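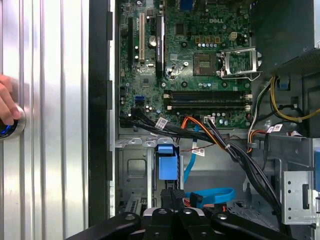
Slide 2: Why we keep old things

Start with the Jundale number. We asked people there what was in their closets and got 3701 items listed as "might need it." Pause. Let them think about their own closet.

Read Meifang Wei's reply out loud, the one about the fondue set. Don't do the voice.

Old computers get their own line on the chart. So do cables. Skip the cables if we're running late — Itzel has a whole workshop on them in August.

Slide 3: What it costs

Some 3000 square feet of rented storage in Prindine, much of it holding furniture worth less than the rent. Jarmo will object from the second row. Let him. He has two units.

Ask for hands: who has opened every box from their last move? Wait longer than feels polite. Then water, then Baoshan's attic story.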